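4.3 Changing over from hand folding to assisted folding

This section applies to Castport sites where garments are still folded by hand and the Evurau folding cell is being brought in alongside. It replaces the sheet issued on 23rd March.

Before you start

The shift lead must have a signed task list for every folder on the shift. No one moves to the new duties without one. Forms are held by Anqi Tang.

1. Log in to the hand-held gripper at the charging rack and wait for the steady tone.

2. Open the jaws fully and check that both ribbed pads face each other. Wipe the pads with a dry cloth.

3. Lay the garment flat on the covered surface. Fasteners may face up or down, but record which.

4. Fold at your normal pace. Do not slow down for the recording.

5. Place each finished garment at the far side of the surface and press END.

Note: Dark trousers and jackets on a patterned cover are accepted. Do not change the cover part way through a batch. 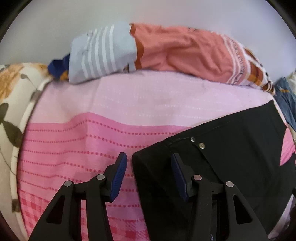

6. After 18 garments, stop and rest your hand for 5 minutes. The rest is paid and is not taken from your break.

7. Dock the gripper. The batch uploads to the Zisow server without further action.

CAUTION: Keep fingers clear of the linkage bars when the jaws close. Tie back loose sleeves.

4.4 Changes to duties

Once the cell is live, folders no longer fold plain stock. They sort incoming garments, clear faults and fold anything the cell rejects. Fault code 201 means a garment was dropped or not gripped. Remove it by hand and fold it as before.

Piece rates end on the day the cell goes live. Pay moves to the hourly grade agreed for the site. Recordings are stored by batch number and must not be used to assess a person's speed. Report any breach to Ifeanyi Lawal.

Note: The cell stays in assisted mode until 3,090 garments have been accepted. Sites that have not reached this figure by September should keep the hand folding rota in force and read section 4.6.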